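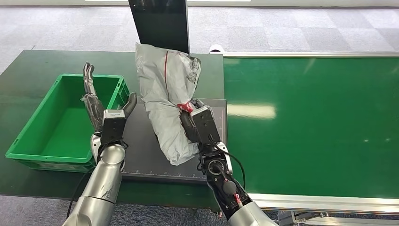

Workshop Tips > Benches, Bins and Safety

House rules for a packing bench with robot arms

These are the rules we keep taped up at the Makokha workshop, written out by Tamunoemi Ojo after the May changeover. They suit a small bench where arms handle mailers and parcels next to a belt. Your own machine's manual comes first wherever the two differ.

Before power on

Walk all the way around the table. Pick up tape ends, box cutters, pens and drinks. Mailing bags are slippery on a bare top, so put a mat down and line up its printed scale with the front of the table. If the mat has moved overnight, move it back before you run anything.

Look at each cable from wrist to elbow. A loop that stands out from a hand is fine as long as it has slack and can't reach the belt. Check it with the arm at full stretch, with the power off, by hand if the joints allow it.

Crates

One crate per bench, same side every time, empty at the start of a run. We use green ones for sorted parcels and nothing else. Don't rest your own tools in them "for a minute". A crate with a cracked rim goes out the same day - fingertips catch on the crack and so do bags.

Soft parcels

Stiff boxes forgive a bad grip and soft bags don't. Set the grip low and raise it in small steps until the bag stops sliding. If the plastic whitens or the seam starts to pull, you have gone too far. Loose tape should be pressed flat before the bag goes on the mat.

Keep one test bag filled with old towels. Ours weighs 1,019 grams and gets used for every new grip setting, 27 lifts in a row, before a real order goes anywhere near it.

Hands and sleeves

Stay outside the marked line while the arms are live. Ours is 200 mm past the farthest point either hand can reach, measured and not guessed. No lanyards, no open cuffs, long hair tied back. If a parcel falls, press stop first, then pick it up. This goes for the belt too, even when it is only creeping.

The stop button must be within reach of the person watching. Test it at the start of each shift and write your initials on the sheet.

Cleaning

Wipe the belt and the mat with a barely damp cloth, power off. Don't spray anything at the hands. Vacuum the floor under the belt frame once a week - paper dust collects there faster than you'd think.

Sheets are kept in the Gosura binder by the door. Last checked 27/06/2022.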